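Clultdale Arm: Equipment Plan and Budget Notes

README for the planning folder. Maintained by Lerato Moodley and Ewan Rankin. Last revised 05/11/2022. 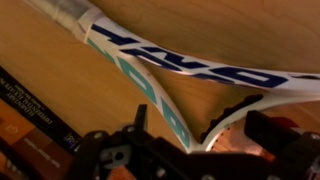 What this folder is for

The folder holds the purchase plan for the second Clultdale arm station. It covers the gripper, wrist camera, lighting, mounting hardware and spares. It does not cover the arm itself, which was approved under a separate request, or the workstation used for training.

The plan draws on what we learned running the first station on household and sports items: rackets, books and other things with awkward shapes. Prices are in US dollars, before tax and shipping, unless a row says otherwise.

Files

budget.csv: one row per line item, with supplier, unit price, quantity and status
quotes/: PDF quotes as received
wishlist.txt: items we want but have not priced
wrist_samples/: stills from the wrist camera, used when comparing lenses and lights

Columns in budget.csv

item: short name, lowercase
supplier: Bavel, Baloyi or Desolholm
unit_price: number only, no currency sign
qty: whole number
status: open, quoted, approved or ordered
note: free text, may be blank

Main items

Gripper, two-jaw, from Bavel: 2833. This is the largest single line. The quote includes the mounting plate but no spare fingers.

Wrist camera with cable, from Desolholm: 600. We asked for a shorter exposure at the same resolution. Large lettering on a racket frame still smears when the arm is moving, and small print on a book cover can't be read at all.

Lighting kit, from Baloyi: 498. Two panels with stands and a dimmer. The current light is warm, and white objects pick up pink and orange in places. Charmaine Ntuli wants neutral panels before any more color work is done.

Finger fastener set, from Bavel: 76. Bolts and small screws for the jaws. Order with the gripper to save on shipping.

Choosing a gripper

We looked at jaw opening first. A racket can be picked up by the grip or by one arm of the throat, and those need different openings. The head is harder, and we don't plan to buy for it this round.

The second concern was how much of the camera view the gripper takes up. With the present mount the jaws fill much of the lower part of the picture and can hide small objects behind them. Fatima Dlamini is drawing a taller camera bracket. If it works we will make it in the shop, so there is no line for it in the budget.

Work surface

No purchase planned. The wooden top stays. We priced a plain gray mat and dropped it, as the people using the data asked for visible wood grain.

Approval

Quotes go to Mabli Eynon, who checks them against the budget file and sets the status to approved. Please don't change that column yourself. Anything without a written quote stays open. The Bavel quote runs through the end of March; after that we need to ask again.

Known gaps

Spare fingers have no price yet.
Shipping from Desolholm is missing from the quote.
The calibration board is listed twice in wishlist.txt.
Some older rows have the supplier name in the note column.

Changes

Send corrections to Ewan with the row and the quote attached. Old quotes stay in quotes/ with "old" added to the file name.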